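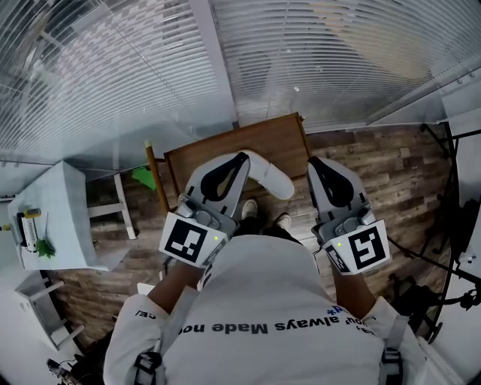 *Notes by the module tutor, Preldale College, Textiles and Care. 22 Oct 2026*

## Session 4: Washing and drying cotton

Bring your swatch cards. You will need the plain weave, the jersey and the one marked Hustetti, which is a cotton and linen mix.

### Shrinkage

Cotton yarn is stretched when it is spun, and stretched again on the loom or knitting machine. Water and heat let it go back. Most of the change comes in the first wash, and jersey moves more than plain weave, mainly in length.

To work out shrinkage:

(length before − length after) ÷ length before × 100

A worked case from the August short course: a jersey panel measured 412 mm before washing and 390 mm after, so it lost 22 mm, or 5.3 per cent. Measure along the same wale each time. Mark the line with thread, as pen tends to run.

### Temperature

- 30 degrees for printed or dark cotton, inside out
- 40 degrees for everyday whites
- 60 degrees for towels and bed linen
- 90 degrees only where the care label allows it

The number in the washtub symbol is a maximum. One bar under the tub means a milder spin, two bars a very mild one. A hand in the tub means wash by hand at 40 or below.

### Prints

Plastisol sits on top of the cloth and softens with heat, so it should never be ironed directly. Water-based ink goes into the fibre and feels flatter, but it fades sooner if it was not cured properly. Turn both kinds inside out before washing.
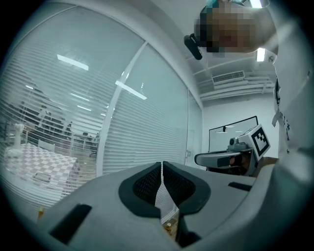

### Drying

Line drying is gentler than tumbling. Hang shirts by the hem, and dry knits flat if they are heavy. Cotton dried hard on a radiator goes stiff; a shake while it is still damp helps.

If you do tumble, take the load out slightly damp. Over-drying wears the surface, and the lint in the filter is fibre lost from the cloth.

### For next time

1. Wash one jersey swatch at 30 and one at 60. Dry both flat.
2. Work out the shrinkage in length and in width.
3. Write a short paragraph comparing the two.

Reading: Bautista handout, pages 67 to 71. The Drarville sheet on care symbols is in the folder by the sinks. Skip the section on wool, we do that in Session 6.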